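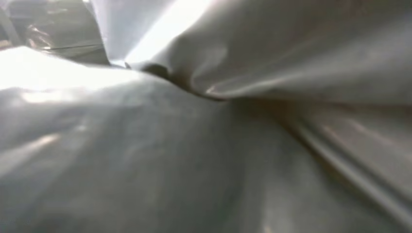 Photo: Kaplan Handling. Plastic film at close range, from a camera at the gripper.

New good practice guide for robots that handle plastic film is free to use from today

Prosutberg, 08/09/2023

Kaplan Handling and the packaging firm Beltar have published a shared set of working rules for robots that pick, fold and clear thin plastic film. The guide is called Zerden, after the street where the two teams first met to compare notes, and anyone can download it, use it and send back changes.

Film is a wonderful problem! It creases, it shines, it tucks under itself, and a camera sitting close to the gripper can lose every edge in the glare. Most written practice for handling cells was drawn up with boxes and trays in mind, so sites have been making up their own rules for soft goods and keeping them in a drawer. Zerden gathers those rules into one place and puts them in plain words.

The guide has 172 clauses. They cover setting grip force, what a robot should do when it can't find an edge, how lighting should be checked at the start of each shift, and when a person may reach into the cell to free a snag (only after a full stop, and only with the restart key in their own pocket). A whole chapter deals with logging. Every failed pick is to be kept along with its camera picture, blurred ones included, and sites are asked not to tidy these records before a review.

The first draft went out in May to people who run, clean and mend handling cells, and 208 comments came back. Plenty of them were blunt, and the clause on static was rewritten from top to bottom as a result. The test cell at Prosutberg then worked through 1526 picks under the revised rules, and the full log is published with the guide.

"I have wanted something like this on my bench for years," said Aparecida Pacheco, who edited the guide. "The comments from night shift crews were a joy to read. They knew things about creased film that we had completely missed, and their words are in there, in some places exactly as they sent them."

Zerden is meant to sit alongside the law and existing machine safety standards and does not replace either. Sites should carry out their own risk assessment before changing how a cell runs.

Comments on the first edition are open now. Printed copies can be collected from the Kaplan Handling front desk in Prosutberg during office hours.

Ends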